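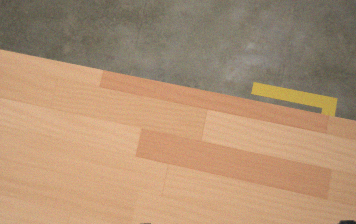
Leave the Boring Frames In

Most arguments I hear about training data for robot arms are arguments about size. One group has 2000 demonstrations, another has more, and the conclusion is drawn before anyone has looked at what is in them. I have spent the past year collecting examples for a small manipulation project called Brernetti, most of them in simulation, and I have come to care a good deal less about the total and a good deal more about what we throw away.

What we throw away, mainly, is nothing happening. A wood-grain tabletop, some gray concrete past the edge of it, a bit of yellow tape on the floor, and the tip of something dark at the bottom of the view. An automatic filter will mark a frame like that as useless. There is no object on the table and so, the thinking goes, no lesson in it.

I think this is a mistake, and a common one. A policy has to do something at every step, including the steps where the camera gives it very little. If all the examples it learned from were trimmed to begin with an object in plain view, it has no basis for acting when there isn't one. It will still act. In our case it closed the gripper on bare table, lifted, and carried nothing to the bin with complete commitment.

Alfredo Bautista wrote our first trimming script, and it was a good script. It cut every episode down to the part between first sight of the object and release. Training ran faster and the loss curve looked better. Then Janelle Manalo ran the trained policy from starting poses where the object was out of view, and out of 91 trials it recovered in 21. We put the untrimmed starts back in, changed nothing else, and the behavior improved enough that we stopped arguing about it. I am not going to claim more than that from one project.

There is a second reason to keep these frames. A rendered table is the same table every time unless you make it different. The planks fall in the same places, with the same darker ones among the pale ones. A network with nothing better to go on will use a plank as a landmark, and it will use the tape on the floor too. You can't see that happening in a frame full of objects. In a bare one you can, if you take the trouble to check which parts of the view the output depends on. We found it doing this with the tabletop, and we now change the floor and table textures between batches.

Cameron Lamont at Skevmont disagrees with me on most of this. His view is that storage and training time cost money, that the quiet stretches are nearly identical to one another, and that a few of them teach as much as a thousand. He is right about the cost. He is partly right about the repetition, too. An operator who pauses to scratch his nose leaves a long run of the same frame, and I don't want all of it. But his answer is to delete by rule, and the rule can't tell a pause from a search. An arm moving over an empty surface to look for something is doing the task. An arm sitting still because Rory Moffat has gone to answer the door is not.

My preference is for dull and cheap measures. Record the whole episode. Keep the original files even if you train on a shorter version. Thin out the stretches where the commands don't change and leave the ones where they do. Have a person look through a sample of whatever the filter removed before it is removed for good. We do this with 2 people, separately, and when they disagree the episode stays in.

It is slow work and it doesn't make a good slide. Alasdair Innes asked me in April why our data set had so much table in it. The arm spends a lot of its time looking at the table, and I would like it to know what to do there.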